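Boîte à compartiments

Dernière mise à jour : lun. 11 novembre

Une boîte à compartiments, ou casier de rangement à couvercle, est un coffret plat dont l'intérieur est divisé en cases. Elle sert à trier des objets de petite taille : visserie, perles, hameçons, composants électroniques, boutons. Les modèles courants sont moulés en plastique transparent ou teinté, ce qui permet de reconnaître le contenu sans ouvrir. Le couvercle est articulé sur un grand côté et se ferme sur le côté opposé par un ou plusieurs clips.

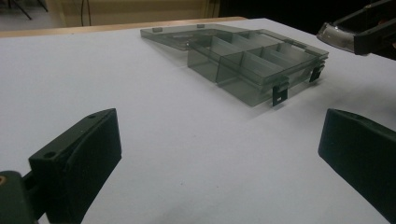 Selon Marjan Kordestani, le choix entre cloisons fixes et cloisons amovibles compte davantage que le nombre de cases, les petites pièces finissant par glisser sous une cloison mal ajustée. Les cloisons fixes, moulées avec le bac, n'ont pas ce défaut, mais leur disposition ne peut pas être modifiée.

Le catalogue Khosravi classe ces boîtes en 6 formats, du modèle de poche au casier d'établi.

Disposition des cases

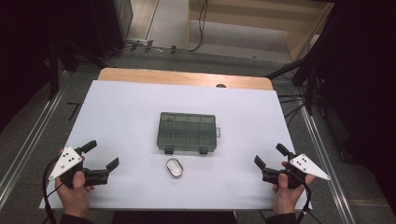

La répartition des cases dépend de l'usage prévu. Les grilles régulières conviennent aux pièces de même gabarit, par exemple des écrous ou des rondelles. Pour un contenu mixte, on préfère souvent une case longue bordée d'une rangée de cellules plus petites, lisible ici à travers le couvercle teinté et fermé. La case longue reçoit les tiges, les pinces ou les forets, et les cellules le reste.

Charnière et couvercle

Le couvercle est la partie la plus sollicitée. Sur les charnières à axe rapporté, une tige traverse des anneaux moulés. Les charnières à film, formées par un simple amincissement du plastique, blanchissent puis se fendent à la pliure. 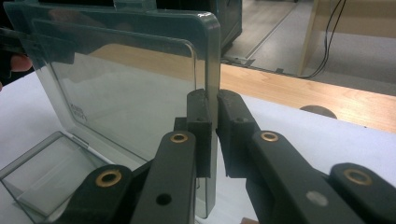
Peut-on remplacer un couvercle fendu ?
Le remplacement est possible si la charnière est à axe et si le fabricant vend la pièce séparément. Avec une charnière à film, il faut changer la boîte entière.

Entretien

Le lavage se fait à l'eau tiède savonneuse. L'acétone et certains solvants ternissent le plastique transparent.

Articles connexes
Boîte à pêche
Casier à vis
Charnière
Polystyrène

Ce site utilise des cookies pour mesurer sa fréquentation. Accepter | Refuser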